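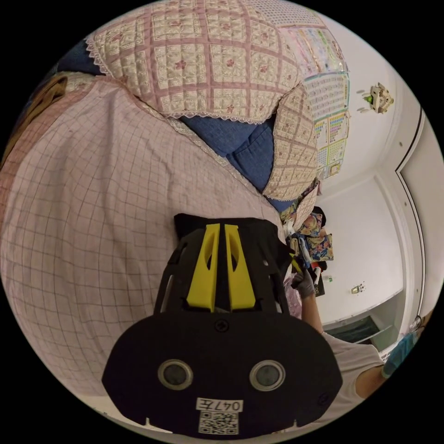

Savow: garment folding with hand-held grippers
Data card, version 2
Last updated: 2024-05-17

Summary

Savow is a set of folding and sorting episodes recorded in furnished bedrooms and living rooms. An operator works with hand-held grippers on ordinary clothes, on whatever bed or sofa the room has. Zeltance maintains the set. It was put together to test one question: does a folding policy trained on cluttered, patterned surfaces do better in a new room than one trained on a plain table?

Contents

The training split has 3,000 episodes. Of these, 2,000 were recorded on beds and the rest on sofas. The held-out split, called Dovaslow, has 114 episodes from rooms that do not appear in training. Episodes are split by room, so frames from one room never land on both sides.

Each episode folder holds:
video/ - one file per gripper camera
pose/ - gripper position and rotation over time
width/ - finger opening over time
meta.json - surface type, garment type, outcome

Left and right grippers are stored as separate streams. They share a clock, but start times can differ, so align on the timestamp and not on the frame index. 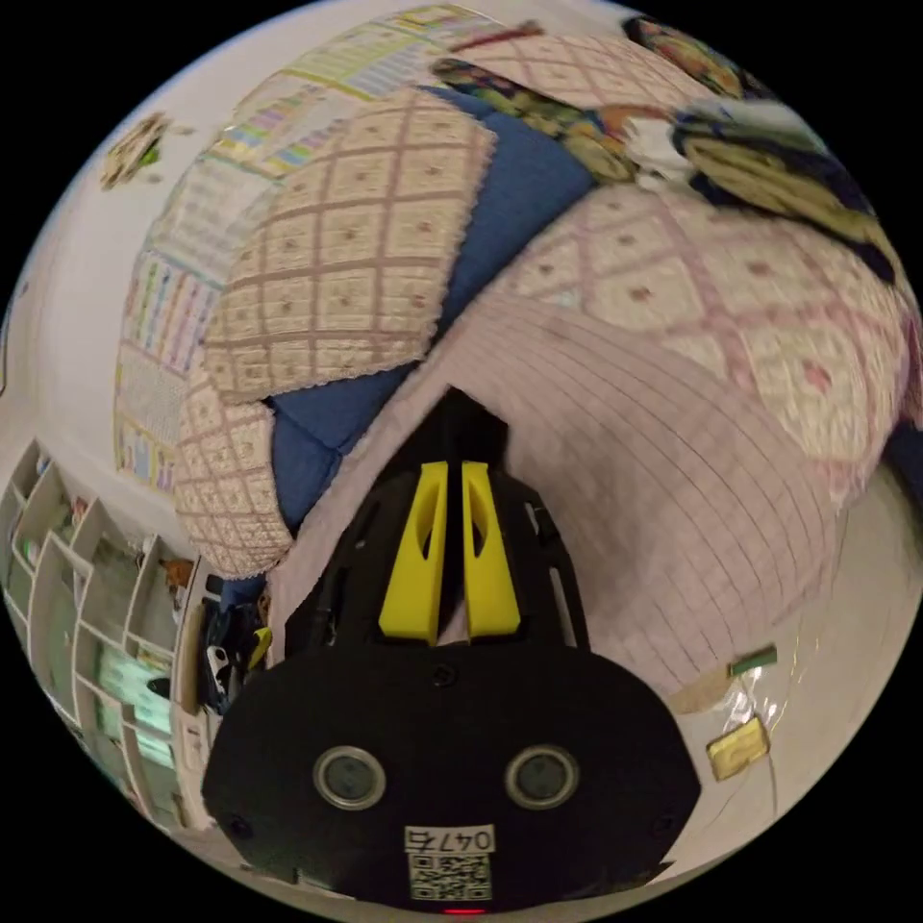

Surface type is one of bed, sofa or other. We do not label the pattern of the bedding. An earlier version tried to, and the labelers disagreed too often on quilts, checks and florals for the field to be useful. Version 1 files still have it under "pattern". Please ignore it.

Video is stored as recorded. If your model expects straight lines, undistort the frames yourself with the calibration file in the root folder. Our own runs used the raw frames.

Method

The baseline policy is Akanda. It takes both camera streams and the finger widths, and predicts the next short chunk of motion for each gripper. We trained it twice with the same settings, once on Savow and once on a plain-table set of the same size. Both were scored on Dovaslow by replaying the input and comparing the predicted motion with what the operator did. 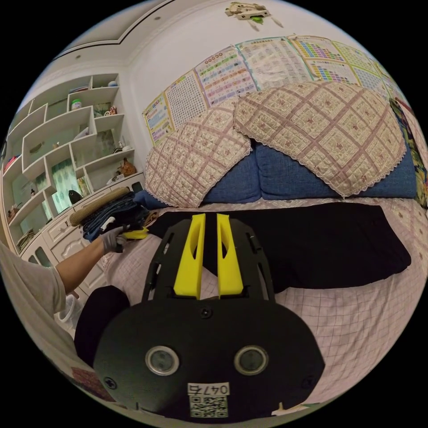
Two grippers at the bed, with a long black garment spread flat on the checked sheet.

Results

The Savow run had lower motion error on Dovaslow for every garment type. The gap was largest for the first grasp, where the policy has to tell the edge of a garment from the cloth under it. It was small for the last fold. Dark clothes on pale bedding were the easiest case for both runs. Pale clothes on pale bedding remain poor, and more training did not help.

These are offline scores. We have not measured how often a robot arm finishes a fold with either policy.

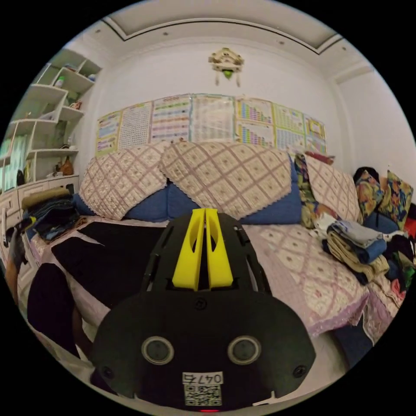
One reader of version 1 wrote that sofa episodes were harder to learn from than bed episodes, and asked for the seat and the backrest to be labeled apart, because a garment lying over both moves very differently when pulled. We plan to add that field in the next version.

Known problems

The outcome field is missing in a few early sofa episodes. Finger width can drift over a long session - subtract the closed value at the start of each episode. Faces are blurred in all released video.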